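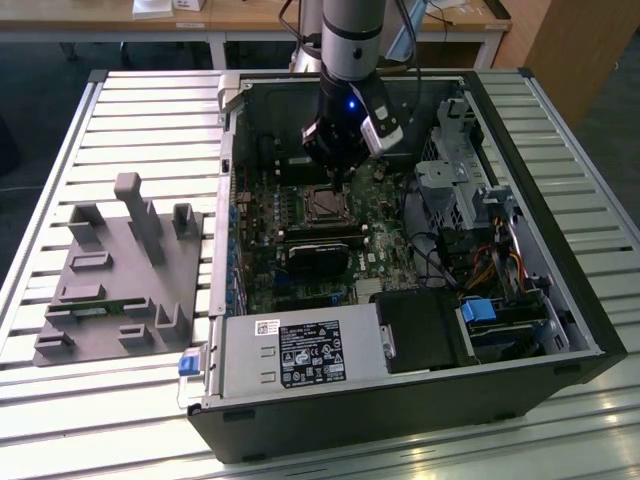

I run a small business that fixes and refurbishes desktop computers, and I have a proposal in front of me from an agency that wants to rename us and relaunch us. I'd like someone who has paid for one of these to tell me what I'm looking at. We trade as Jandum. The name means nothing, I admit that, but it's on the sign and the invoices and people around here can spell it by now. The agency is called Paterson, and they say customers "don't connect emotionally" with what we show them. What we show them is the inside of a machine: a black tower lying on its side with the panel off, the green motherboard and the CPU socket in plain view, a slatted aluminum bench underneath. Paterson would swap all of that for people laughing in kitchens. They also want us to become Wakine, which they tell me tested well. I asked who it was tested on and got a slide about tone of voice.

Asked by Marijke Desmet, 11/08/2025

The pitch leans hard on one case study, a company called Elia that they renamed and relaunched. Inquiries up 46 percent, it says, in big type. It doesn't say up from what, or over how long, or whether any of those inquiries bought something. Elia sells window blinds to homeowners. I fix computers, and a good half of my work comes from small offices who phone because the last place took too long.

Their price is split into a setup fee and then $497 a month for what they call brand stewardship. I've read that page more times than I want to admit and still can't find a thing on it they'd have to deliver. There are verbs like nurture and align. No number of pages, no number of emails, no hours.

I'm not against spending money on marketing. We did a mailing last spring that paid for itself. I just have a feeling I'm being sold a new name because a new name is what they make. Is there a way to check whether a rename would do anything for a business like mine before I sign? And is the monthly part normal? They want an answer before the end of November because the price "can't be held" past that.

---

Kristof Schouten wrote:

Don't sign by their deadline. A price that can't be held is a price they picked. I have seen that line in proposals for siding, phone systems and a gym membership, and every time I called back later the old price was somehow available again.

On the case study, ask for Elia's phone number. If the job went as well as the slide says, the owner ought to be glad to take a short call. When you get through, skip the question of whether they were happy, since people who spent a lot tend to say yes. Ask these:

What else changed that year? New website, more ads, a competitor closing, a new salesperson. A relaunch nearly always comes with extra ad spending, and the extra ads may have done all of the lifting.

How did they count an inquiry before, and how did they count it after? If they used to log phone calls and now log calls plus web forms plus chat, you'd expect the figure to rise with no help from anyone.

Are they still paying the monthly fee? If they stopped, find out what happened when they did.

If Paterson won't put you in touch with Elia, treat the 46 percent as decoration.

As for testing a rename cheaply, I'd go to your own customers first. For the next few weeks, have whoever picks up the phone ask every new caller how they found you and write the answer on the job ticket. Word for word, no check boxes. If it's mostly "my neighbor told me about Jandum," then the name is carrying work for you and you'd be throwing it out. If it's mostly "I searched for computer repair," the name hardly matters in either direction and you could call yourselves anything. Neither result is much of an argument for paying to be Wakine.

You should also look up whether Wakine is free to use. Trademark search, domain, state business registry. Agencies hand over names they haven't cleared more often than you'd hope, and the contract usually says that clearing it is your job. Read that clause.

---

Azucena Cortés wrote:

I do this kind of work for a living (on the agency side, so weigh that as you like) and I think Kristof is a bit harsh on the case study. Small clients often don't have good numbers from before the project, so the before figure is shaky even when everyone involved is being straight. A weak case study doesn't prove the work was bad. It doesn't prove it was good either, I'll give him that.

The monthly fee is where I'd push. Retainers are normal. A retainer without a list attached is one I would not sign, and I've written plenty of them. Send the page back and ask them to fill in what gets made each month, who makes it, how many rounds of changes you get, and what happens to a month where they produce nothing. Ask for 30... no, let me say it another way, ask for a notice period you could live with if business went slow. Ask who owns the logo files and the web domain if you leave. If they get vague or hurt about any of it, there's your answer.

About the pictures, I'd keep yours. Someone whose office computer just died wants to see that you open computers. Laughing kitchens could be selling insurance or yogurt. You could probably use better captions and a plain sentence on how long a repair takes, and you can write that yourself this afternoon.

If you do want to try their language without buying the whole thing, ask for a small paid job first. You mention a mailing. Say your list has 1007 addresses on it. Split it in 2, send one half your usual letter and the other half a letter Paterson wrote, still under the Jandum name, same offer, same date. Put a different code on each and count what comes back. The result will be rough, and with a list that size a small gap could just be luck, so don't let anybody (them or you) make a big speech over a few extra replies. But if their letter does no better than yours, I'd want to hear why the rest of the package would.

---

Tiina Lappalainen wrote:

We changed our name and regretted it. Mail went to the old one for ages and the bank was a pain. Keep Jandum.

---

Marijke Desmet replied:

Thank you all. I asked for a contact at Elia and was told they are "very private." I've asked for the monthly list too and am waiting on that. The phone question goes on the job tickets from tomorrow. Wakine does seem to be taken in our state, by somebody who rents out tents.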